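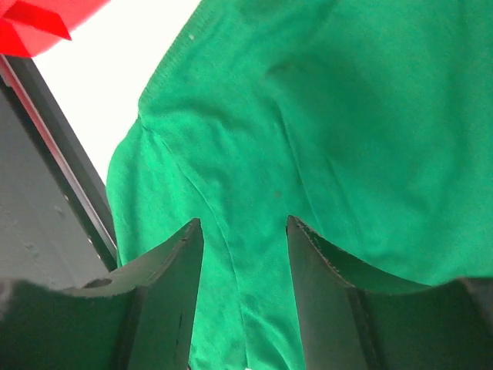 Ribbing, also called rib knit, is a knitted structure in which raised columns of stitches alternate with sunken ones, giving the fabric a finely striped surface and a good deal of sideways stretch. It is used mostly at the borders of garments, where a plain knit would curl or go slack. On a plain-coloured piece such as a bright green knit garment, the rib can be told from the body fabric by its fine parallel lines, even though both are the same colour. A stitched seam in the same cloth looks quite different, showing as a slightly raised ridge with small puckers along its length.

Structure
The simplest form is 1×1 rib, in which single knit and purl stitches alternate across the row. A 2×2 rib has wider columns and a coarser look, and is common on jumper cuffs. Both lie flat when cut, unlike jersey, which rolls at its edges. Cotton rib is often knitted with a small share of elastane to help it spring back after stretching.

Use in garments
A neckband is normally cut shorter than the opening it fits and stretched evenly as it is sewn on, so that it sits flat against the neck. If the band is too long it stands away from the body; if too short it gathers the cloth beneath it. Cuffs and hem bands are attached in much the same way – folded double, with the raw edges caught in the seam.

Manufacture
Rib is knitted on circular or flat machines with 2 sets of needles. The Pedine mill at Grurkstead made tubular rib for school and sports wear, and at its busiest employed 18 knitters on collar and cuff work. Its pattern cutter Olga Cordero wrote a short trade manual, Bands and Borders, which set out five standard neckband widths. The mill's sample books are held in the Kerr collection at Hirunwood, which has 2,000 swatches.

Care
Rib loses its shape if hung while heavy with water – garments are better dried flat. Cotton rib tends to pick up lint in the wash, and this shows most on strong or dark colours. Ironing across the ribs can flatten them.

See also
Jersey (fabric)
Interlock knit
Overlocking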